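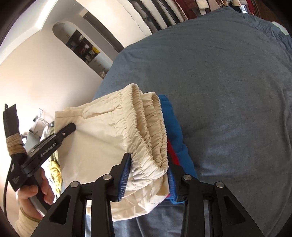 Folding it over, and over again: a talk with Nyokabi Odera

By Jeferson Godoy

Nyokabi Odera folds on the bed. Always has. Not the kitchen table, not the top of the dryer, and never on her lap in front of the telly, which she calls "how you get a pile of sausages."

She runs the linen and clothing side of Tasance, a small outfit in Alton that packs up households for people who are moving somewhere smaller. Mostly older people, mostly one-bedroom units at the other end. I caught her between two jobs, kettle on, phone going every few minutes. We had an hour. We used most of it on pants.

"Cotton pants with elastic are the hardest thing in the drawer," she says. "People think it's fitted sheets. A fitted sheet at least has corners. Soft pants with a gathered waist, you've got all the bulk up one end and nothing at the other. So it slides. You put it on the pile and the pile leans."

Her fix is to leave the waistband till last. Legs together first, smooth down the pocket side with a flat hand, then fold up from the hems, and stop short of the elastic. The ruffled bit sits along the edge and doesn't get buried in the middle. "If you bury it you get a lump. Then everything on top of it has a lump too."

And the creases? Light cotton comes out of the basket looking like a paper bag.

"Leave them. I'm serious. I used to iron before packing, years back, and it was a waste of a morning. It goes in a box, it comes out creased. Iron at the other end if you care. Most of my clients don't own an iron by then, they've given it to a grandchild."

I ask how she decides what goes under what. She puts her tea down for this one.

"Heavy and bright on the bottom, pale on top. Blues and reds underneath, your creams and whites above. Part of that is weight. Part of it is that a person opening a box wants to see what's in it, and pale things get dirty first so you want them where you can lift them out clean." She'll tuck a small item between the layers of a bigger one, a scarf or a singlet, so long as a bit of colour shows at the side. "You need to see the edge of it. If there's no edge showing it's lost, you'll find it in March."

Stacks stay small too. She likes a stack you can pick up from both sides and carry without it opening like a book. Press in, lift, don't pinch the top. If the bottom piece has a nice round fold facing out, she says, the whole thing holds together. If the raw edges face out it sheds.

She learned none of this at home. Her mother rolled everything. Her first boss was Mirko Barbieri, who had the laundry at a guest house in Stestton, and he made her refold a shelf of towels on her first day. All of it.

"A hundred towels. 100! I went home and cried a bit. Then I came back and he'd messed up half of them so I could do it again." She's laughing now. "He was right though. I can fold a towel in the dark."

Does she still use his method? For towels, yes. Clothes, no. Mirko folded shirts round a board and she thinks boards are for shops. Her own team is just herself and Hui-mei Hung, who came over from a florist and has, Nyokabi says, better hands than anyone she's worked with. The two of them disagree about socks. I was asked not to go into the socks.

The biggest job so far was a four-bedroom place on the edge of Alton, a couple who had kept every piece of clothing since their kids were small. Hui-mei kept the tally that time, for the quote. 759 pieces. It took 2 days and 19 boxes and a good part of it never made the move.

"I don't tell people what to get rid of," Nyokabi says. "I fold it in front of them. That's all. You hold a thing up, you fold it slow, and they look at it. Sometimes they say oh, not that one. Sometimes they want to tell you where they wore it. I've got time for that, I charge by the job."

So it's never by the hour?

"Never. You'd rush. Or you'd dawdle. Either way you're looking at the clock and not at the shirt."

One of those clients was Chih-ming Chow, who I rang afterwards. He'd done his own packing for three moves before this and had it down to garbage bags. "I thought paying someone to fold my trackies was ridiculous," he told me. "My daughter booked it. Then I got to the new place and opened one box and had pyjamas. First box. I didn't have to go through the lot to go to bed." He still can't fold a shirt, he says. He has kept the pyjamas in the same order.

Back to the bed, becuase I wanted to know why the bed. Height, for a start — a mattress is low enough that you're working downwards and your shoulders stay out of your ears. Fabric doesn't skate about on bedding either, the way it does on a varnished table. And there's room. You can lay the legs out full length, walk round to the other side if you have to, start a second pile by the pillows.

"Also you have to finish," she says. "You can leave a pile on a chair for a week. You can't leave it on the bed, you've got to sleep there."

She has opinions on drawers (too deep, all of them), on vacuum bags (fine for doonas, terrible for anything with elastic) and on those plastic tubs with the clip lids, which she used to buy from Pan and now doesn't, the clips go. Cardboard, she says. A clean box, paper in the bottom, stacks side by side and not one on top of another if you can help it. Write the room on two sides of it. Write who it's for.

What about people doing it alone, no help, no daughter to book anyone?

"Start with pyjamas and pants. The soft stuff. It's the stuff you'll want first, and it doesn't matter if you do it badly. Do one stack and go have lunch. Dont start with the good coats, you'll stand there all day."

The phone again. It's Hui-mei, who is at the next house and wants to know where the paper is. It is in Nyokabi's car. She's already got one arm in her jacket, and the mug goes in the sink on the way past.

Tasance takes bookings for Alton and Stestton. Nyokabi asks that you don't wash everything the night before, it needs to be properly dry.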